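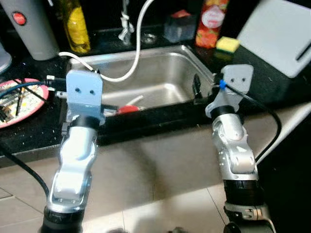

The sink and the back of the counter, with the sponge out where I can reach it.

I have been putting off writing about the kitchen sink because it is not much of a subject. But I got two emails after the April post on the pantry shelves, both asking what I did with the counter, so this is the counter post.

The short version is that I moved most of it somewhere else. The long version follows.

When we moved to the apartment on Gindard Street, the kitchen had one good stretch of counter and the sink was in the middle of it. I liked that at first. Then I found out that a sink in the middle of your only counter means everything you own ends up next to the sink. Mail, vitamins, the bread, a screwdriver. By the end of the first month I was washing dishes with my elbows in.

I tried a corner rack from Grisel. It was fine but it was tall, and I kept hitting it with the big pot. It went to the laundry closet, where it holds light bulbs. I also looked at having a shelf put up behind the faucet. The quote from Bergeron came in at $848 including the tile work, and I decided I could live without a shelf.

What I did in the end cost nothing. I took every single thing off the counter on a Sunday and put it on the dining table. Then I cooked for two weeks and only brought back what I went to the table for. If I had to walk over and get it, it got to stay. The rest I found a cupboard for, or gave away, or threw out.

The oil came back the first night. I keep it in a plain glass bottle now because the big plastic jug it comes in is hard to pour with one hand. I refill the bottle when it gets low and the jug lives under the sink. A drop always runs down the side, so I wipe the bottle when I wipe the counter.

The sponge came back, of course. I use the ordinary yellow and green kind. I used to have a ceramic dish for it and the dish was always disgusting, so now the sponge sits on the counter by itself and I wring it out hard and stand it on its edge at night when I remember. I change it every 14 days. I write the date on the calendar or I would never do it.

The cutting board is a white plastic one and it stands upright at the end of the counter. I had a nice wood board and I still have it, but it is heavy and I only get it out for bread. The plastic one goes in and out of the sink several times a day. Standing it up was the best change of the whole project. It dries faster and it takes up very little room compared to lying flat.

The brush is the one thing I never found a home for. I have had a hook for it, a cup for it, and a suction thing that fell off the wall at night and scared me half to death. It ends up in the sink no matter what. I have stopped fighting that.

About the granite. People say black speckled granite hides dirt and that is true, and it is also the problem with it. You can't see crumbs or a ring of oil on it, but you can feel them with your hand. I clean it by feel. Warm water with a little dish soap, then a second cloth with just water, then a dry towel. I was using a spray from Revthorpe that was supposed to be made for stone and it left a haze that I could only see in the morning when the sun came in low. It took me a while to work out that the haze was the spray. I quit using it and the haze went away in a week or so.

The steel is easier. I rinse it after the last dishes and go over it with the same towel before the towel goes in the wash. If I skip the drying I get spots around the drain. Baking soda takes them off. I rub with the grain of the steel, back and forth, never in circles.

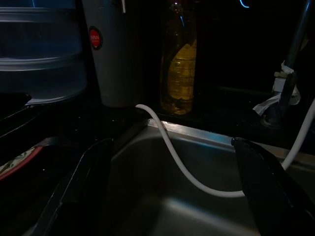 The back rim is the part I used to forget. Water sits along there and you don't notice until there is a white line, and by then you need vinegar on the steel and a lot of patience. Keep the vinegar off the stone. I did not know that at first and I have one dull patch to show for it. It is the size of a quarter and I could find it in the dark.

The rule I go by now is that anything standing behind the sink has to be something I can pick up with one hand. Once a week I pick each thing up, wipe under it, wipe its bottom, and put it back. It takes less time than it takes to boil an egg. If something is too heavy or too awkward for that, I know I won't do it, and then there is a sticky ring under there by the end of the month.

I have not solved the area past the cutting board. It still collects things. As of this morning it had a roll of tape and some receipts on it, and those are mine, so I can't blame anyone else.

A few people have asked about liners for the cupboard under the sink. I bought a roll 300 inches long, far more than I needed, and did that cupboard and all the drawers with it. There is still a good bit left. It cuts with regular scissors. I would get the kind with no glue on the back — the glued kind bubbles, and then you are stuck with it.

Next I want to do the drawer with the lids. I don't have a plan for it yet.

Posted 19 November 2020 in Kitchen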